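The Bin by the Door

Jul 1, 2025
112 shares | 29 comments

Every few years somebody rediscovers the big bin. The pitch is always the same. You are a busy person with a messy house, and what stands between you and a calm evening is one large container where everything can go. No sorting, no labels, no lids. Ultia sells one for the hall. Fillgate sells one for the trunk of the car, for $79, and would like you to have a second for the den.

I have owned three of these things and I don't believe a word of it.

My doubts started in Rultthorpe, in a rented house with a narrow entry and a bin that came with the lease. We put shoes in it the first week. By January it held a bicycle pump, two library books, a bag of birdseed and a swimsuit I had already replaced. The floor of the entry looked terrific. I was late for everything.

Toàn Sầm, who used to run the returns counter at a sporting goods store and now helps people clear out their homes, has less patience with the idea than I do. "A bin is where you put a decision you don't want to make," he told me. He charges by the hour, so I asked whether he was talking down a product that competes with him. He said of course he was, and that I should go look in mine anyway.

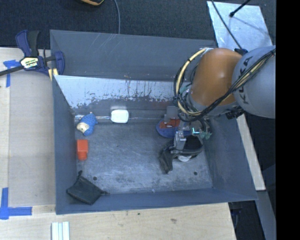 Soft things are the trouble. A hard object in a bin keeps its shape and you can spot it from across the room, but anything made of cloth folds up on itself and turns into a puzzle. Take the black item with the mesh and the straps, bunched on the floor of the gray bin. I couldn't tell you from looking whether it's something you wear or something you carry. The little blue plush toy back in the corner is no mystery at all, cream face and everything. And that's with hardly anything else in there. Add a winter's worth of scarves and the strappy thing becomes a dark lump you feel for with one hand while holding your keys in the other.

The fans of bin living have an answer, and it's to empty the bin once a week. Fine. I tried it. An emptied bin gives you a pile on the floor, and the pile has to go somewhere, and if there had been a good somewhere to begin with I wouldn't have needed the bin. The Sulemana system, which a neighbor swears by, gets around this by selling you smaller bins to go inside the large one. I priced the full set for a family of four and stopped adding when I passed $1,000.

Hooks did more for us than any of it. Straps are made to hang. A row of plain hooks at shoulder height took the bags, the dog leash and the bike helmets, and my son can reach his because we put one row lower down. It looks like a school hallway. Guests have remarked on this.

I'll give the bin one thing. For toys it works well enough, at least until the child learns to tip it over. Plush animals don't tangle, they don't have buckles, and they don't mind being at the bottom. Ours has been demoted to that job, and it lives behind the couch with a blanket over it. Toàn wants me to get rid of the blanket.

29 comments | Share this story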